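Break Room and Supply Cabinet Check
Condico Building, second floor
Checked by: Sawsan Awwad
Date: 9 October 2026

Hello again, cabinet fans! Same list as in August with a few new lines at the bottom. OK means leave it alone, FIX means somebody has a job, and WATCH means I'll look again next time. My comments follow each line, and yes, they got long again.

CABINET BODY

Stands level, does not rock: OK
Solid as can be. The shim under the tall unit is still in place and I'm thrilled with it.

Fixed to wall: OK
Both brackets tight. I gave it a good tug from the front with the doors open.

Doors swing freely and stay shut: FIX
The left door on the tall unit drifts open on its own. Top hinge screw needs a turn, maybe a longer screw.

Edges and corners free of chips: WATCH
One rough spot at hip height on the side nearest the sink. I taped it.

SHELVES

Shelf pins all seated: OK
Every one pushed in fully. Last time two were hanging halfway out, so this is a big improvement!

Shelves flat, no sag: OK
Laid the long ruler across each one. Please keep the copier paper in the store room, though. We had 2,000 sheets sitting on the top shelf in August and it was starting to bow.

Heavy things low, light things high: FIX
The Saludo coffee tins have crept up to the top again. They're heavier than they look, and you have to reach over your head for them.

Surfaces clean and dry: OK
Wiped down before I started and the white shelves came up beautifully.

FOOD AND DRINK

Drinks stored upright with caps on: OK
Lovely to see. A bottle lying on its side can leak for a week before anyone smells it.

Labels facing out: OK
So much easier to check dates this way. Thank you to whoever has been turning them.

Nothing past its date: FIX
3 packets of crackers and a jar of mustard, all gone now. Marked FIX so we talk about who checks between visits.

Food kept apart from cleaning products: OK
The Hiltitz spray and the dishwasher tablets are under the sink behind the child latch. Keep it up, this is the line I care about most.

Open packets clipped or in a tub: WATCH
Rice, yes. Sugar, no. There are 16 clips in the drawer, help yourselves!

AROUND THE CABINET

Floor clear in front: OK
Room to open both doors all the way and still get past with a cart.

Step stool in good shape: OK
Rubber feet all there. It's rated for 100 kg and the sticker can still be read.

Light overhead working: FIX
Flickers for a minute or so after you switch it on. Request is in with Privus.

NEW LINES THIS TIME

Glass kept off the front edge: OK

Tall bottles clear of the door swing: WATCH
Fine with the doors open wide. Close them slowly if you've put something near the front.

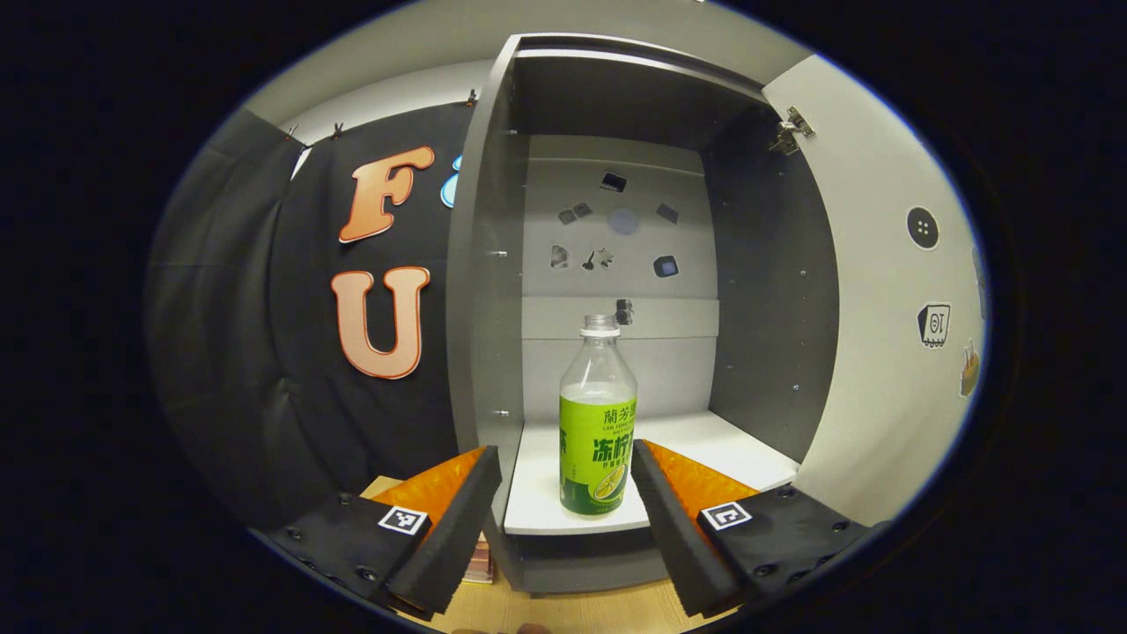 Alfie Horrocks: I can do the hinge screw tomorrow morning, and I'll bring the coffee tins down while I'm there. Could the bottles have the lowest shelf from now on? I'd be happier with anything tall kept down there, well back from the doors.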